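Warora Clothing Bank Asks Donors to Wash and Fold Before Dropping Off

January 13, 2019

The Warora clothing bank is asking people to wash, check and fold what they bring in, after a December in which the sorting room ran out of floor space twice and the back hallway had to be cleared so the fire door could open.

The bank took in 188 bags during the month, far more than its shelves can hold. Most of the clothing was good enough to hand out. The trouble, according to Cosmin Sima, who manages the sorting room, was the state it arrived in. Shirts had been pushed into bags inside out, socks were mixed with towels, and a good number of light-colored items had marks that their owners had probably missed.

"A bag of folded shirts takes us a few minutes," Sima said. "The same bag stuffed full can take half an hour, and then some of it goes to the wash anyway."

The building on Mogensen Street has one washer and one dryer. Both ran most of the day through the holidays, and the dryer was out of service for four days while a belt was replaced. Damp laundry was hung on lines in the meeting room, and the evening language class moved upstairs.
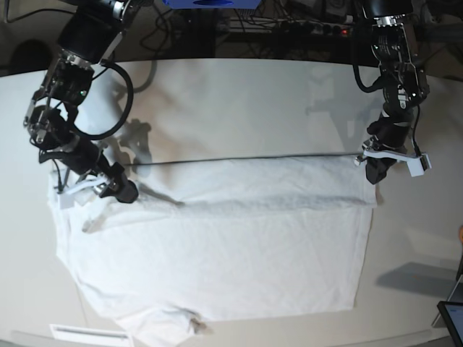 White T-shirts are the item the bank is asked for most often, and also the one it has to set aside most often. They are wanted for school gym classes, for kitchen jobs and as undershirts in winter, and the sizes between medium and extra large go within days. The bank's rule is that anything white gets spread flat on a table and looked over before it is folded down. A small brownish smudge low on the cloth, with a few puckers around it, is easy to miss when a garment is held up by the shoulders, and it is the kind of spot that sends a piece to the soaking tub in place of the shelf. Items that still show a mark after two washes are cut up for cleaning rags.

Sima asks donors to do the same check at home. Lay the item down, smooth it with the flat of the hand and look at the front, the back and the hem. Food and rust marks tend to be near the bottom, and deodorant marks under the arms. Treat any spot before the garment goes through a dryer, as heat can set it.

The bank does not require a particular way of folding. Its own shelves are set up for shirts folded in thirds lengthwise and then in half, which gives a stack that stands up without leaning. Plain halves are fine too. Wrinkles are not a problem, and ironing is not needed.

Shelving is also being replaced. The old metal units, some of which came from a closed shoe store, will be taken out by the end of the month. Gukby, the furniture dealer, is supplying deeper wooden shelves at a reduced price, and the bank expects to have space for 300 more folded items once they are in. There will be a separate section for children's sizes, which have been kept in boxes under the sorting tables until now.

Troels Zoëga, who coordinates deliveries to the two shelters the bank supplies, said the larger shelves should also cut down on repeat handling. Each shelter gets a weekly order of up to 100 pieces, sorted by size. At present the orders are put together on the same tables where new bags are opened, and stacks sometimes have to be moved and folded again.

"We had one order in December that was folded three times before it got on the van," Zoëga said.

Candeck, the coin laundry across from the post office, has offered the bank use of two large machines in the early morning through the end of winter. The bank will pay for its own detergent. Sima said bedding and heavy coats will go there first, leaving the washer on Mogensen Street for shirts and underwear.

Bags can be dropped off at the side entrance from 9 a.m. to 1 p.m. on weekdays. Donors are asked to limit themselves to three bags per visit and to leave nothing outside the door after hours. Several bags left out in the rain last month had to be thrown away.

The bank is accepting T-shirts, sweaters, winter coats, children's pants, and new socks and underwear in their packaging. It is not taking pillows, shoes without a pair, or formal wear until the shelving work is finished. Clothes hangers are also not needed. The bank has more than 200 of them in storage and is giving them away at the front desk.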